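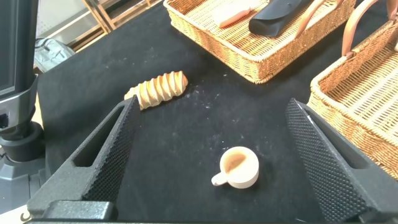 Wrist camera view with the Padarow fingers open over a small cup, a bread roll to the left and the baskets behind.

Padarow Grip Fingers, second version: review

4 min read

The Padarow fingers are a replacement pair for small parallel grippers. They bolt on in place of the stock fingers and come with textured pads already fitted. I bought mine from Seok, which ships them with a hex key, spare pads and a wrist camera bracket. I have had them on one arm for 50 days.

Installation took me less than an hour. The old fingers came off with four screws and the new ones went on with the same four. The instructions are a single folded sheet, and the drawing for the camera bracket has left and right swapped. I put the bracket on backward the first time. Once it was right, I ran the calibration and had no trouble with it.

Each finger has a long slot through the outer housing. The inner face carries a dark pad with a fine dotted pattern, like a honeycomb. It picks up lint, so if you work over felt as I do, plan on wiping the pads every day. A damp cloth is enough. Don't use alcohol, which made one of my spares go stiff.

My test is a simple tabletop pick and place: lift an object, put it in a basket, open, go back. Small cups are the hard part. The handle turns up in a different position every time, and my old fingers used to push the cup over if they touched the handle first. With the Padarow set I ran 68 cup picks and dropped 3. All three were cups I had placed with the handle pointing straight at one finger.

Bread and other light, ridged items are easier. The pads hold well at low force, and I could turn the grip setting down two steps from where I had it before. Soft cloth items are fair. The fingers will pinch a fold if there is one to pinch, but a flat pouch tends to slide.

I also tried the Enach fingers for a week. They are thinner and reach into a basket more easily. The Padarow tips are wide enough to catch a braided rim if you come in at an angle, and I had to raise my approach height to avoid it. For grip alone I prefer the Padarow.

The pads wear. I am on my second pair, and the first lifted at the corner near the tip. Brunon sells a compatible pad that costs less, but I haven't tried it yet.

I would buy the fingers again for cups and light household objects. If most of your work is inside deep containers, get the Enach set.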